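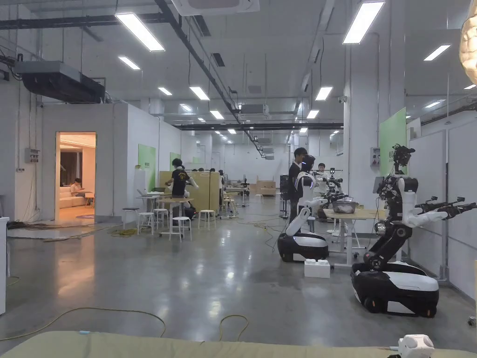
Home News Features Events Subscribe

What Konetti showed at its Bramstead open day

By the features desk
September
14 comments

Konetti opened its Bramstead development center to customers and trade press last month, and I went along for most of the day. The company sells scheduling and dispatch software to mid-sized distributors. It has spent the past year putting machine learning into products that used to run on fixed rules, and the open day was meant to show how far that has gone.

Doors opened at 9 a.m. Check-in was slow, with one laptop handling every badge, and the first talk began late. Over 700 people had registered. The main hall was full for the opening session and the overflow room had a video link that dropped twice.

The opening talk stayed close to a single argument. Most of Konetti's customers bought automation to do an existing job faster, the speaker said, and then stopped. A warehouse that used to plan its routes on a spreadsheet now plans the same routes in software, with the same cut-off times and the same paper sign-off at the end. The savings are real but they level off after the first year. The customers who kept gaining had changed the job itself, usually by moving the cut-off or dropping the sign-off.

That is a familiar point in this industry, and it would have been more convincing with figures attached. The slides had one chart without a labeled axis. When somebody in the audience asked for the numbers behind it, the answer was that a paper would follow.

The customer session after the coffee break was better. Sollano, which distributes plumbing parts, described its move to the new planning engine in some detail. The project was budgeted at 14 weeks and took 31. Most of the delay came from product data. Sollano had 72 different codes for units of measure across its branches, many of them meaning the same thing, and the planner treated every one as separate. Cleaning that up was manual work and it fell on branch staff who already had full days.

Sollano also said it switched off automatic approval for the first two months and had dispatchers accept or reject each plan. The rejected plans were reviewed every morning at 8. Some rejections were plain habit, but a good share pointed to things the system had no way of knowing, such as a customer whose loading dock is blocked by school traffic in the afternoon. Those were added as constraints. I would have liked to hear more of this and less of the product roadmap that followed.

Lunch was sandwiches, and they ran out early.

In the afternoon visitors were split into groups for demonstrations. Mine started with the forecasting tool, which predicts order volume by branch and day. It ran on sample data and looked tidy. The presenter was open about its limits: with less than a year of order history the forecasts are not much better than last week's total carried forward, and Konetti now tells smaller customers to wait.

The second demonstration was the link to Quinlan, the accounting package many of these firms use. Until now, data went across in an overnight file. The new version posts each delivery as it is confirmed, so an invoice can go out the same afternoon. The live demo failed on the first try and worked on the second after a restart. The link is in test with a small group of customers, and there was no price for it yet. Two people in my group asked whether it would be included in current contracts and did not get a clear reply.

Questions at the close were mainly about staffing. Several visitors wanted to know if the planner means fewer dispatchers. Konetti said none of its reference customers had cut dispatch jobs, though a few had not replaced people who left - a distinction that drew some muttering near the back.

The slides are due on the customer portal later this fall. The center plans a smaller technical day in the spring, limited to existing customers, with registration through account managers.

Share Print Save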